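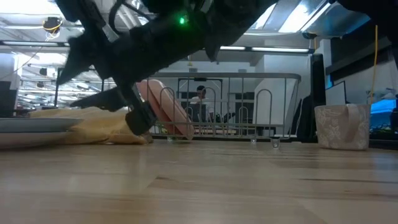 Stacked plates at the edge of a light wooden table.

Namness classroom swap returns with 547 free lesson packs

Wed 15 April

Teachers in Namness and Stiltska have a lovely treat waiting for them after the break! The spring resource swap opened this morning, and there are 547 lesson packs to pick from, every one of them made by a working teacher and free to download until the end of term.

Last year's swap was a much smaller affair, with 49 packs and a sign-up sheet that kept falling over. This time the whole thing runs on Conel, the sharing site that many local schools already use for homework, so most staff can get in with the login they have. If yours has lapsed, the school office can reset it.

There's something for every year group. Reception and Year 1 do very well, with phonics bingo, number mats and a gorgeous set of minibeast cards (the woodlouse is a favourite in our office). Older classes get fractions, map work, spelling games and a whole half-term of science starters. Music has been thin in the past, so it's great to see 18 packs for it, including one on clapping rhythms that needs no instruments at all.

Fonseca Primary has sent in more than any other school, and its Year 4 team has put up a full unit on rivers, with answer sheets. What a generous thing to share!

You don't have to give a pack to take one, but new ones are welcome all term. Files should be plain and easy to print in black and white, and please check that any clip art is yours to pass on. Packs that need trimming or laminating should say so on the first page.

Downloads had reached 2,609 by lunchtime, and the fraction dominoes were in the lead.

A second swap is planned for August, in time for setting up classrooms, with a section for displays, labels and tray names. Ideas for that can be left on the swap's Conel page.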